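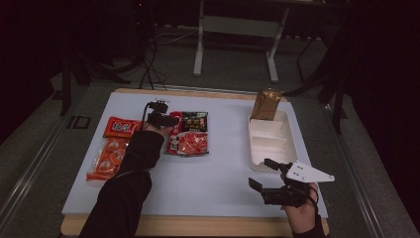
Snack sorting with the two hand-held grippers, divided container on the right side of the board.

Project report: writing house rules for hand-held gripper recording
Ekaette Danladi, 8/14/23

So my part of the summer project was the rules. My lab partner Vilgot Granström got the fun half (training the model, which we named Dokier), and I got to write down how people should record the demos it learns from. I grumbled for a day and then got really into it!

When I started, our rules were one sticky note that said "go slow." We had 500 recordings planned and everybody was doing them differently – some people started with the jaws open, some with them closed, some talked to a friend the whole time. Vilgot kept finding clips he couldn't use, and we had no agreed way of saying why a clip was bad.

I read whatever I could find on safe work around robots, but most of it is about arms behind fences, and we're the ones moving the grippers by hand. I borrowed what fit and wrote the rest with the people doing the recording. We ended up with 7 rules on one page. The ones I care about most:

Check the finger pads before you start, and write down any wear in the log.
Keep cables behind your wrists and off the board.
Start and finish every take with both jaws open.
If you drop something, finish the take and mark it as a drop. Don't quietly delete it.
Stop after 2 takes in a row that feel sloppy and let somebody else have a turn.
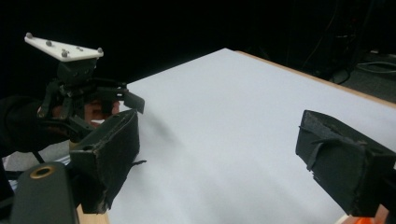 Do you have to throw out a recording if a marker gets covered for a moment?
Keep it, but put a note in the log with the take number, and let the person doing the training decide.

The drop rule got the most pushback (people hate saving their mistakes), and I still think it's the best one on the page. The cable rule I had to rewrite three times, mainly over what counts as "behind."

I still need to write something about breaks, and Vilgot wants a naming rule for the log files. We'll go over the page again in October when the new students start.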